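A Second Pair of Hands in the Staff Kitchen

At the Rullinlow office of Kruger, a company of 30 employees, the shared kitchen was for years the responsibility of the facilities team. Counters were cleared twice daily, and the work was seldom discussed. In December, management assigned part of it to a robotic arm under a program named Cukudar.

The program covers the handling of bottles, cups, and other small items at the counter. Facilities staff continue to wash the floors, order supplies, and inspect the room at the end of each day.

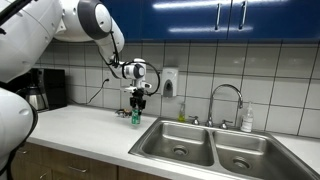
The arm grips a small green bottle beside the double sink.

Angeliki Tzavaras, who leads the facilities team, was asked to write the instructions that govern the work. She recorded 22 separate tasks, from returning soap to the sink ledge to setting aside items left by the coffee maker. Of these, seven were approved for the first stage.

"We had never put our work on paper," Tzavaras said. "People were surprised by how much of it there was."

No positions were eliminated. Two members of the team received training in supervising the equipment, and their job descriptions were revised to include it. Some employees have asked whether their pay grades will be revised as well. Kruger has stated that the question will be taken up before the program is extended to its Potberg office.

Until then, the afternoon round remains with the staff.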